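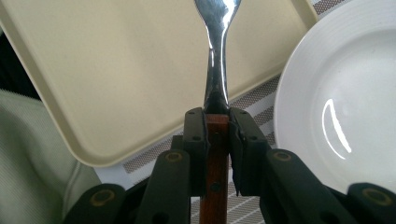
# 关于 Umen

欢迎您来看我们的介绍。Umen 是一所很小的手艺学校,开在 Zusirau 河的河口,挨着 Lero 村。我们教编草、结网、鞣鱼皮,也教怎么听老人说话,怎么把他们说的话一句一句地记下来。最后这一样在别处的手艺学校里大概不算一门课,在我们这儿却是从第一天就有的,您往下读就会明白,学校当初就是从听老人说话这件事里长出来的。

有些朋友写信来问,Umen 这个名字是什么意思。在河口的老话里,它指的是潮水退下去以后,滩上留下的那种一道一道的软泥,踩上去脚会慢慢往下陷,可是底下有硬底,陷到脚踝就停住了。村里的小孩学走滩,都是先在这种泥上学的。起名字那天晚上大家争了很久,有人想叫得响亮一点,有人想把河的名字放进去,后来是一位在旁边补网的老太太说了这个词,屋里静了一下,就定了。

## 学校是怎么来的

事情要从 Rafail Economou 说起。他年轻的时候在外面的船厂做木工,回到河口来照顾母亲,闲着没事,就跟着舅公下滩割草。舅公割草有很多讲究:哪一片草要等第一场霜过了再割,哪一片霜一过就脆了,得赶在前头;割的时候刀要贴着泥走,又不能碰到泥;割下来的草头朝着河,不许朝着山。Rafail 起初觉得这些规矩有一半是老人随口说的,就偷偷试过一次,把草头朝山摆着晾。他后来对每一批新学生都要讲这一段,讲得很细,说那捆草晾出来颜色倒是一样的,可是一弯就起毛,编到筐沿那里,怎么收都收不住。他到现在也说不清楚道理,也许跟夜里的风有关系,也许跟露水有关系,反正从那以后他就老老实实把草头朝河摆了。

舅公的话他开始只是记在心里,后来记在一个旧账本上,再后来借了一台录音机。录着录着,隔壁的人也过来说两句,说你舅公讲得不对,我们家是这么割的。于是隔壁的也录下来。Lero 村那时候一共五十九户人家,同一种草,叫法就有好几样,同一个结,有人先穿左手,有人先穿右手,各有各的道理,谁也说服不了谁。我们后来定下的第一条规矩就是这么来的:凡是两家说法不一样的,两样都记,两样都教,写清楚是谁家的,学校不做裁判。

头一个冬天来学的人,都是村里自己的孩子和几个嫁到外头又回来过节的女儿。上课的地方是 Rafail 家的船棚,生着一个铁炉子,烟大得很,大家一边编一边流眼泪。到了开春,船棚要腾出来修船,课就挪到了滩边的晒鱼架底下。又过了些时候,村里把废弃的冰库让给我们用,墙厚,冬天存得住热气,夏天也凉快,我们把朝河的一面开了一排窗,学校才算有了一个正经的屋子。老冰库的门到现在还留着,很沉,新来的人常常以为锁住了,其实往里推的时候把肩膀靠上去就开了。

## 我们教什么

**编草。** 这是人最多的一门课。用的是河口的滨草,长在咸水和淡水来回换的那一带,茎秆细而长,晒好以后是一种淡淡的麦黄色,存久了会慢慢变深。初学的人先学搓绳,搓上好几天,搓到手指自己知道什么时候该添草,才开始起底。起底有圆的有方的,圆底用来盛干货,方底多半用来垫在船舱里。再往后学编背篓、鞋垫、挡风的门帘。编门帘要两个人对坐着编,节奏得合得上,村里以前有个说法,年轻人能在一起编完一副门帘,就可以谈婚事了。学校里倒没有这个要求,请放心报名。

**结网。** 河口的网分走潮的和守潮的两大类,走潮的网眼疏,绳子硬一些,守潮的网眼密,下缘要坠石头。我们从最基本的平结教起,教到能自己补一个巴掌大的破洞,这门课的第一段就算学完了。补洞看起来简单,学的人却往往在这里卡得最久,因为织新网可以照着一个数目一直往下走,补洞要先看懂别人当初是怎么织的,人家手紧你也得紧,人家手松你也得松。Leonidas Sarantis 老师常常拿一张他父亲留下的老网出来给大家摸,网上补过的地方一块叠着一块,他能指着说出哪一块是谁补的。

**鞣鱼皮。** 这门课只在秋天开。河里的大鱼秋天皮最厚,油也足,剥下来刮净,用树皮水泡,泡好了要揉,揉的时间长,费力气,味道也不算好闻,第一次来的人多半要到门外站一会儿。可是揉到后来,皮子在手里一点一点地软下来,那种感觉真的很好,我们有好几位学生就是为了这个年年都回来。鱼皮可以做小口袋、刀鞘、靴筒的镶边,老一辈还拿它做过雨天的围裙。脊背上的皮和肚子上的皮脾气不一样,裁的时候要分开放,做靴筒只取脊背,肚皮留着做口袋的里子。

**听和记。** 每个来 Umen 的人,无论学哪一门手艺,都要跟着上这门课。内容说起来很家常:怎么到老人家里去坐,进门先帮着做什么,什么时候可以把录音机拿出来,什么时候应该收回去;老人说到一半停下来,要等;老人说错了年份,不要去纠正;老人说这一段不给外人听,就把机器关掉,关掉以后接着听。回来以后还要学转写,把河口的老话写成字,旁边再附上普通话的意思。这件事很慢,一小段话有时候要听上一个下午,可是听得多了,您会发现老人讲一根草的时候,常常连带着就讲了那年的水、那年的风,还有谁家的船没有回来。
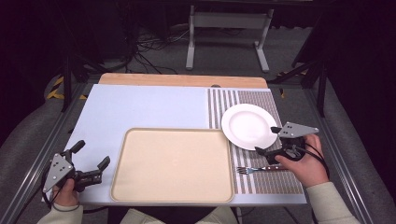
说到听和记,就得说说我们的录音库。从舅公那几盘旧磁带算起,到今年九月,库里整理好的录音一共是 1091 段,有长有短,短的只有一句骂风的俗话,长的是一整夜的故事。每一段都写明讲的人、听的人、在谁家里讲的,还有讲的人愿意让谁听。有一部分只供村里人听,有一部分要等讲的人过世以后由家里人来决定,剩下的学员和来访的客人都可以在学校的听音间里听。我们不把录音放到网上,也不往外寄,这一点请做研究的朋友多包涵。您要是真想听,就过来住几天,我们很高兴给您泡茶。

整理录音的工作主要由 Hatem Samir 负责。他原先是来学结网的,老实说网结得不怎么样,可是耳朵特别好,能听出同一个老人在冬天和夏天讲话有什么不同。河口老话里有几个音,外面来的人总是分不清,一个是喉咙里轻轻一收,一个是收了以后再放出来,意思差得很远,前一个是“草湿了”,后一个是“草泡坏了”。Hatem 为这两个音编了一套练习,学员早上一边生炉子一边念,厨房里的人也跟着念,现在村里的狗听见这两个词大概都要抬一抬头。

## 我们的老师

学校里长期带课的老师有五位,加上村里轮流来坐班的老人家,每天屋里总是热热闹闹的。

Rafail Economou 带编草的高班,也管着下滩割草的事。跟他下滩要穿高筒靴,要听他的话,他平时脾气很好,唯独在滩上不好商量,说回头就得回头,潮水可不等您把手里这一把割完。

Leonidas Sarantis 带结网。他在河上打了大半辈子的鱼,手掌很宽,结出来的平结却又小又匀。他话不多,教人的办法是坐在您对面慢慢做一遍,您跟不上,他就再做一遍,一上午也不会催。有的学员开始觉得闷,过几天就舍不得换老师了。

Tavion Okafor 带鞣鱼皮,秋天以外的日子他带初班搓绳,还管着工具房。刮刀、骨针、木槌都在他那里登记,用完请擦干净放回原处,刮刀的刃要朝里。他自己做刀鞘,样子朴素,收口的地方有一圈很细的针脚,学校的小铺子里有时能买到,不过做得少,得碰运气。

Bohdan Sirko 带孩子们的课,又是我们那条平底船 Xenos 的船长。Xenos 是一条老船,船身宽,吃水浅,运草运人都靠它。Bohdan 给孩子上课喜欢在船上上,教他们看水的颜色,看鸟往哪边落,看远处的云脚是平的还是毛的。家长问他这算什么课,他说算认路课。

Hatem Samir 上面已经讲过了,除了录音库,他还带“听和记”的转写部分,每晚饭后在听音间,谁想补课都可以去找他。

至于村里的老人家,名字我们就不一一写在网页上了,这是他们自己的意思。您来了自然会认识。通常上午有一两位坐在靠炉子的长凳上,手里做着自己的活,您在旁边编错了,她们会先咳嗽一声。咳嗽了您还没有察觉,她们就直接伸手过来替您拆了。请不要难过,每个人都被拆过,Rafail 现在也还常常被拆。

## 一年里的日子

常有人问什么时候来最好,这个真不好回答,每一季都有每一季的事情做。

春天化冰以后,滩上的路还不稳,我们多半在屋里。这时候补网的活最多,各家把去年的旧网送来,学员跟着老师一起补,补好了再送回去,主人家往往回赠一点熏鱼或者腌的野葱。春天的课以结网和初级编草为主,适合第一次来的朋友。

夏天白天长,蚊子也多,请务必带上长袖的衣服。夏天是孩子们的季节,学校开夏班,Xenos 几乎天天在河上走。大人的课相对松一些,傍晚常常在河滩上生一堆火,老人讲故事,讲完了大家轮着说自己家乡的事,讲得好不好都有鱼汤喝。

入秋是最忙的。先割早草,再剥鱼皮,紧接着霜下来又要割晚草,晒草架上、屋檐下、窗台上全都是草,走路都要侧着身子。秋天的学员要有心理准备,每天有半天是出力气的活,腰会酸。可是秋天的河口也最好看,草滩一片一片地变颜色,靠水的先黄,靠岸的还绿着,雁从上面过的时候,Leonidas 会停下手里的活抬头看一会儿,我们也就都跟着停一会儿。

冬天河封了,来的人少,炉子烧得旺,是学大件的好时候。一副门帘、一只大背篓,都要从从容容地编上一个冬天。录音也多半在冬天做,老人们有空,也愿意讲,有些故事按照老规矩只能在下雪以后讲,您夏天怎么求都是求不来的。

## 谁来学过

从船棚里的第一个冬天到现在,在 Umen 学过的人已经超过 300 位了。里面有河口本地的,有上游各村的,也有坐很久的车从很远的城里来的。有做衣服的,有教书的,有退了休想学一点新东西的,也有刚毕业还没想好要做什么的年轻人。有一对母女一起来编了一副门帘,编到中间吵了一架,有三天谁也不跟谁说话,门帘倒是照样往下长,现在挂在她们自己家里。她们来信说,吵架那几天编的一段特别紧,冬天一点风也不透。

我们特别高兴的是,村里的孩子又开始说老话了。早些年,孩子们听得懂奶奶的话,回答却用普通话,奶奶也就慢慢改了口。后来孩子们跟着学编草,草的名字、结的名字、手上每一个动作的名字,都只有老话里才有,不说就没法干活,说着说着就说顺了。前些日子两个小姑娘在门口为一根草绳吵嘴,从头到尾用的都是老话,屋里的老太太们听得笑成一团,谁也没有出去劝。

当然也有学到一半走了的,有的是家里有事,有的是觉得不合适。这都没有关系。您的半成品我们会收在库房的架子上,挂一个写着您名字的木牌,什么时候想回来接着编,它都在那里等您。草放久了会干,喷一点水,盖上湿布过一夜,第二天就又听话了。

## 几条老规矩

有几件事是河口一直这么做的,学校也跟着做,先跟您说一声。

- 割草不割尽,每一片都留下靠水的那一溜,给鸟留着,也给明年留着。
- 别人的草捆不要跨过去,绕着走。
- 第一件编成的东西要送人,送给谁都行。
- 鱼骨头还给河里,请不要倒进垃圾桶。
- 老人在讲故事的时候,可以继续做手里的活,请不要站起来走动。

第三条常常让人舍不得。您辛辛苦苦编出来的第一只小筐,歪一点也好,漏一点也好,总归是自己的。可是村里的老人说,第一件留在手里,后面的手艺就不肯来了。学校的窗台上摆着好些歪歪扭扭的小筐,都是学员送给学校的,我们拿它装线头、装纽扣、装晒干的浆果,每一只都在用。

## 吃和住

外地来的学员住在学校后面的两排木屋里,有公用的厨房和洗澡间,被褥是学校的,枕头如果您睡得挑剔,最好自己带一个。木屋夜里很安静,能听见水声,冬天还能听见河冰裂开的声音,第一次听会吓一跳,过两天就习惯了。

早饭各人自己做,午饭和晚饭大家一起吃。饭食简单,以鱼、土豆和粥为主,秋天有野果子,冬天有腌菜。吃素的朋友和有忌口的朋友请提前告诉我们,厨房会想办法。饭后洗碗是轮着来的,老师也在里头,表贴在厨房门上。Rafail 每回轮到的时候都想拿一捆好草跟人换,您自己看着办。

## 怎么过来

到河口没有直通的车。请先坐车到上游的码头,然后坐船下来,开河的季节 Xenos 会去接人,一般是下午三点前后靠岸,看潮水,可能早一点也可能晚一点,请在候船的棚子里等,不要走远。冬天河封以后走冰上的路,由村里的雪橇来接,请穿得比您以为需要的再厚一层。

行李尽量轻。学校里有全套的工具,您不必自己买。要带的是一双不怕泥的靴子、一副旧手套、一个本子,再就是一点点耐心。耐心带得不多也不要紧,长凳上的老太太们会慢慢教您。

## 学费和订货

学费按季收,具体的数目每年会有一点调整,请来信询问,我们收到信以后会把当季的课表和费用一起寄给您。河口各村的孩子一直不收学费,上游各村的学员可以用干活来抵一部分,割草的季节尤其欢迎。要是您真心想学,手头又紧,请直接在信里写明白,不必不好意思,我们总能商量出一个办法来。

学校的小铺子卖学员和老师做的东西,编筐、鞋垫、草绳都是常年有的,鱼皮的小口袋要等到入冬以后。我们也接一些订做的活,不过请您多给一点时间,草要等它长好,皮要等它揉软,去年有一位客人订的门帘赶上连着下雨,草晒不干,让人家多等了一个冬天,我们心里很过意不去,另外给他编了一双鞋垫。

铺子的收入一部分给做东西的人,一部分用来修房子、修船,还有一部分给讲故事的老人家买柴。最后这一部分是舅公在世的时候就定下的,他说讲话费火。

## 给我们写信

我们最喜欢收到手写的信,电子邮件也看,只是河口的信号时好时坏,回得慢的时候请不要着急。信里请写一写您是谁,从哪里来,想学哪一门,以前做过什么手上的活,没做过也没关系。来信都会在晚饭的时候念给大家听,您要是不愿意被念,在信封的角上画一个小圈,我们就只给负责回信的人看。

秋天的课名额满得早,想来的话最好在夏天过完以前告诉我们。冬天还有空床位,炉子边上也还坐得下人。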